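Spring walk-through: Halász House, welcome center and citizenship classrooms
Safety checklist with inspector's comments, March
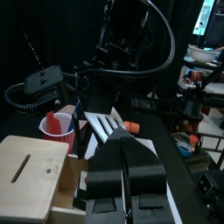
4 min read

It's always a pleasure to come back to Halász House, and I want to thank the whole Grestesberg newcomer services office for the coffee and for letting me poke my nose into every closet on a busy Friday. There were families waiting for paperwork help the entire time I was there, two classes going upstairs, and people still held doors for me and my clipboard. Items are marked OK, FIX or WATCH, and my comments follow each one.

1. Front entrance and ramp
OK
Handrail is solid now, and what a difference from last fall! The mat inside the door lies flat. I'd love to see the stroller parking moved a little farther from the ramp, but there was plenty of room to get by when I visited.

2. Occupancy signs
FIX
The big hall is rated for 132 and the sign says so, in good large print. Classroom B is rated for 26 and has no sign at all (there are four little screw holes where it used to be). Please put one up before the next citizenship interview practice night, which I hear fills the room to the walls.

3. Exit routes and exit lights
FIX
Back hallway exit light is out. The route itself was clear except for a stack of boxed application forms from Ciko, left by the delivery person right beside the door. They came from the supplier that way and I know everybody was busy, but they need to go in the storeroom the same day.

4. Evacuation instructions
WATCH
Posted on each floor in English and four other languages, and I was so glad to see that. The upstairs copy still shows the old meeting point by the bus stop. It should be the far side of the parking lot, so swap it when you next print.

5. Fire alarm panel
OK
The Zultari panel shows normal on all zones. Test log is signed up to date, with two entries squeezed onto one line, so maybe start a fresh page.

6. Fire extinguishers
OK
All tagged, all in the green, all hung where a person can reach them. Unit 933 by the legal advice desk has a coat hook right above it, and on a cold day I suspect it disappears completely. Move the hook if you can.

7. Waiting room and children's corner
FIX
Outlet covers missing on two outlets behind the toy shelf. The tall bookcase should be strapped to the wall, and it wasn't. Everything else in that corner was tidy and cheerful.

8. Records room
WATCH
Lock works. I found the door propped open with a chair, which is a fire door problem and also a privacy problem with all those case files inside. Let's talk about a closer.

9. First aid kit
OK
Restocked, and the eyewash is in date.

10. Emergency lighting
OK
Held for the full 60 minutes on the last test, according to the log.

The FIX items should be done before my return visit. Leave a note at the front desk if the sign for Classroom B is delayed, and I'll bring a temporary one along with me.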